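Notes – talk certifs, Dondenano, salle du haut, après la pause café

Démarrer direct, pas de bio. Qui a déjà raté un examen ? Mains levées. Moi deux fois.

1. Le calendrier. J'ai révisé de janvier à avril, le soir, 40 minutes, pas plus. Au-delà je relis la même page. Dire aussi que j'ai payé le bon d'examen AVANT de commencer – ça force.

2. Le labo. Vieux serveur récupéré à Brusavbridge, trois hyperviseurs imbriqués, stockage iSCSI bricolé. Casser le réseau exprès, réparer sans la doc. Raconter la panne du vSwitch (court !!).

3. Les QCM en ligne. 200 questions achetées, la moitié fausses ou périmées. Ne pas citer le site.
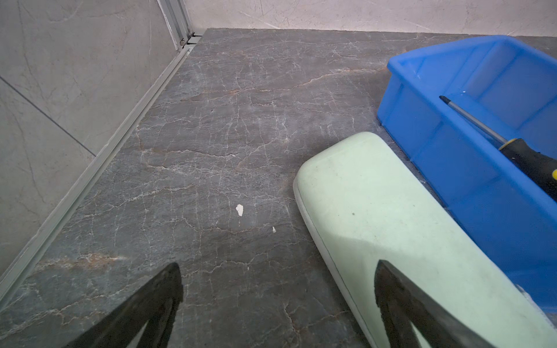
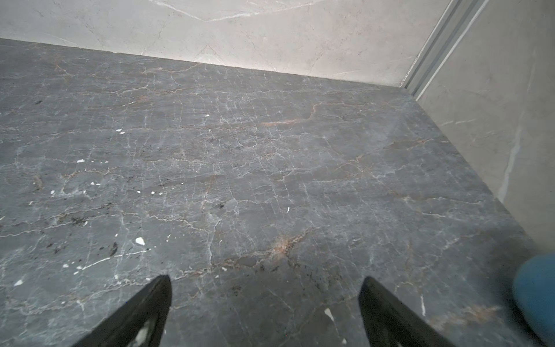 Nisreen Saab m'a répondu après la répétition qu'elle n'est pas d'accord : pour elle le labo maison fait perdre du temps, les questions portent surtout sur les limites de config, et ça s'apprend par coeur, point. Elle a eu 81 du premier coup. Bon. Le dire honnêtement, laisser la salle réagir.

4. Formation officielle : 3 000 euros, utile pour le vocabulaire, pas pour les piéges. Demander à l'employeur, toujours.

5. Le jour J. Lire la dernière phrase de l'énoncé d'abord. Marquer, passer, revenir.

Questions. Si on me parle du recyclage des certifs – renvoyer vers Kanchan Kushwaha, elle passe juste aprés moi.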